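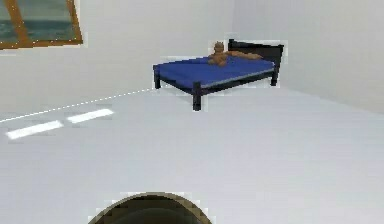

셜라 라칵 Shiela Lacson
월요일 밤 · 타래

1/ 이사한 지 6주째, 아직도 잠을 못 잔다. 그래서 밤마다 불면에 대해 검색하는데, 검색을 하니까 잠이 더 안 온다. 수면 전문가들이 꿈꾸는 방이 대충 이런 식이다. 허여멀건 벽, 그림 없음, 선반 없음, 넓은 바닥에 침대 하나. 들어가면 자거나 인생을 반성하거나 둘 중 하나는 해야 할 것 같은 방. 내 방에는 빨래 건조대가 있고 나는 그 밑에서 반성만 한다.

2/ 우선 커피부터 끊으라고들 한다. 끊었다. 오후 2시 이후로. 그랬더니 오후 1시 50분에 커피를 두 잔 마시는 사람이 되었다. 규칙은 지키고 있으니 몸이 알아서 감사할 차례인데 연락이 없다.

3/ 수면 앱도 깔았다. 이름은 드라스덴(Drasden). 어디 북유럽 공항 환승 구역 같은 이름이다. 가입하면 첫날 "당신의 수면 목표는 무엇입니까?"라고 묻는다. 자는 거요.

4/ 드라스덴은 아침마다 점수를 준다. 어제는 41점. 학교 졸업하고 나서 이런 점수는 오랜만이라 좀 반가웠다. 밑에 작은 글씨로 "괜찮아요, 누구나 나쁜 밤이 있어요"라고 쓰여 있는데 5일 연속 같은 문구다. 앱도 이제 할 말이 없는 모양.

5/ 유료 결제를 하면 "심층 분석"을 볼 수 있다고 해서 한 달 치를 냈다. 심층 분석 결과: 늦게 잠드는 경향이 있습니다.

6/ 양 세기도 해봤다. 옛날 방식이라고 무시했는데 의외로 몰입이 된다. 문제는 내가 지는 걸 싫어한다는 점이다. 2,000마리쯤에서 그만둘 수 있었는데 기왕 온 거 숫자 예쁜 데까지만 가자 싶어서 2,222마리에서 멈췄다. 뿌듯해서 잠이 깼다.

7/ 엄마한테 전화했더니 대추차를 마시라고 하셨다. 동생은 운동을 하라고 했다. 회사 선배는 자기는 4시간만 자도 멀쩡하다고 했는데, 그 말을 하면서 사원증으로 엘리베이터 버튼을 찍고 있었다.

8/ 베개는 세 번 바꿨다. 메밀, 라텍스, 그리고 탈라베라(Talavera)라는 브랜드의 "경추 곡선형". 경추 곡선형은 누우면 누가 내 목을 정중하게 거절하는 느낌이다. 지금은 소파에서 쿠션으로 쓰는데 소파에서도 인기가 없다.

9/ 암막 커튼 얘기를 안 할 수가 없다. 달았더니 정말 깜깜하다. 너무 깜깜해서 화장실 가다가 문틀에 발가락을 찧었고, 그 뒤로 새벽 내내 말똥말똥했다. 수면 점수 38점. "괜찮아요, 누구나 나쁜 밤이 있어요."

10/ 케르크포트(Kerkport)라는 팟캐스트도 추천받았다. 낮은 목소리의 남자가 운하의 역사를 설명해주는데 3분이면 기절한다고들 했다. 나는 지금 갑문의 작동 원리를 남에게 설명할 수 있다. 시즌 2까지 다 들었고 진행자가 바뀐 것에 대해서도 의견이 있다.

11/ 누워서 안 졸리면 억지로 있지 말고 일어나서 지루한 일을 하라는 조언도 있다. 그래서 일어나서 영수증을 정리했다. 5월에 내가 에어프라이어 종이호일을 얼마나 샀는지 알게 되었고, 에어프라이어는 없다.

12/ 희한한 건 자면 안 되는 데서는 아주 잘 잔다는 거다. 버스, 치과 대기실, 월요일 아침 회의. 특히 회의실 두 번째 줄 의자는 훌륭하다. 팔걸이도 없고 등받이도 딱딱한데, 팀장님이 "공유드릴 사항이"까지만 하면 벌써 눈꺼풀이 내려온다. 탈라베라는 이 의자를 연구해야 한다.

13/ 그래서 팀장님 목소리를 녹음해서 들으면 어떨까 진지하게 생각해봤는데, 들켰을 때 설명할 자신이 없어서 접었다.

14/ 지금 새벽 2시 40분이고 이 타래를 쓰느라 또 휴대폰을 보고 있다. 침대에서 휴대폰 보지 말라는 건 1번 조언이었던 것 같은데 어쩌다 보니 빼먹었네. 드라스덴에서 알림이 왔다. "지금 주무시면 딱 좋아요." 알았다고.

댓글 56 · 공유 22 · 마음에 들어요 222

이 작성자의 최근 글
· 슈텐다우(Stendau) 매트리스 체험 매장에서 쫓겨나지 않고 오래 누워 있는 법
· 대추차 한 박스를 받았습니다, 보낸 사람은 엄마
· 이삿짐 상자 중에 "기타"라고 쓴 것만 안 풀었다
· 윗집의 새벽 청소기에 대한 짧은 기록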